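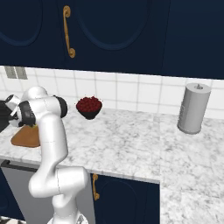 What stopped the run last night? A grip fault at step 2777, the same one as in May, and the arm sat over the counter holding its pose until the timeout cut in at 800 seconds.

The Codgate people call it a sensor hiccup. I've read that word in three of their notes now and I still don't know what it means in a simulator, where there is no sensor to get dusty. The log says the fingers closed and the force reading came back at zero. Then the planner, which is the Munis one, took zero as good news and carried on with the wipe as if it had the sponge. It scored the run a success too. That part bothers me more than the fault.

Spent the morning going back through the old logs. Of 173 runs marked good, I don't trust any until I've replayed them, and replays are slow on this machine.

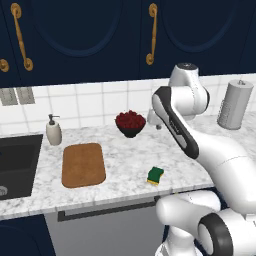 Would the stop zone have caught it? Only if the arm had strayed outside its limits, and it stayed inside them the whole time.

So on paper nothing unsafe happened. Prula wants to move to the real kitchen in 2 weeks. I wrote back that I'm against it while a zero can pass for a grip. No reply by 6 p.m. Left the replays running and went home with a headache.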